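Household Manipulation Project: Frequently Asked Questions

Stumar Technical College, Department of Applied Engineering

The following answers are provided for students considering enrollment in the Household Manipulation Project, and for families of students who have already been accepted. Questions concerning tuition, housing or transfer credit should be directed to the Registrar.

Who may enroll?

The project is open to second-year students in any engineering or computing program. First-year students may apply with written permission from their academic advisor. No previous experience in robotics is required, although students are expected to have completed the introductory programming course.

What do students do in the project?

Students work in pairs with a hand-held gripper to record short demonstrations of everyday tasks, such as folding a cloth, sorting cutlery or placing a cup on a saucer. The recordings are then reviewed, labeled and used to train a control program, which is tested on the robot arm in the Edwards Laboratory at the end of the term.

How many demonstrations must each pair complete?

Each pair must submit 380 accepted demonstrations. A demonstration is accepted when it has been checked by another pair and entered in the project log. Recordings that are rejected may be repeated without penalty until the submission deadline.

Where does the work take place?

Recording sessions are held at the Fikorholm building, where tables are assigned at the start of the term. Training and testing take place in the Edwards Laboratory. Students may not remove grippers from either location without a signed equipment form.

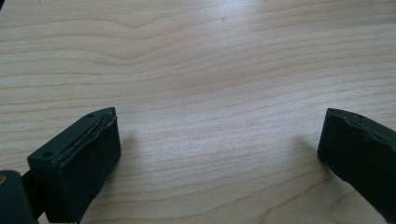 How should a recording session begin?

Pairs should clear the table, check the battery level and confirm that both fingers open and close fully. A short test recording must be made and played back before the first demonstration. Food and drinks are to be kept off the recording tables at all times.

What happens if a gripper is worn or damaged?

Finger pads are treated as consumable parts and are replaced by the laboratory staff at no charge. Students should note the condition of the pads in the log at the start and end of each session. Students should not glue, trim or tape the pads themselves. Damage to other parts must be reported before the end of the session in which it is discovered.

Is there a fee?

A materials fee of $800 per pair is charged at enrollment. It covers the use of the gripper, replacement pads, storage space for recordings and entry in the Kisthorpe Student Robotics Meet. Students who receive financial aid may apply to have the fee reduced.

Is participation in the Kisthorpe meet required?

Participation is optional and does not affect the course grade. Each pair that wishes to attend must submit a two-page summary of its work by the end of March. Transportation is arranged by the department, and meals are the responsibility of the student.

How is the project graded?

The grade is based on the quality of the recordings, the written report and the final test on the arm. Both members of a pair receive the same grade for the recordings and the test. The report is written and graded individually.

May students change partners?

Changes are permitted during the first two weeks of the term. After that time, a change requires the approval of the project coordinator.

Whom should I contact with further questions?

Please write to Mahnaz Salehi, Project Coordinator, in care of the department office. Office hours are held at the Fikorholm building from 2 p.m. on teaching days, and no appointment is necessary. The office is closed during August.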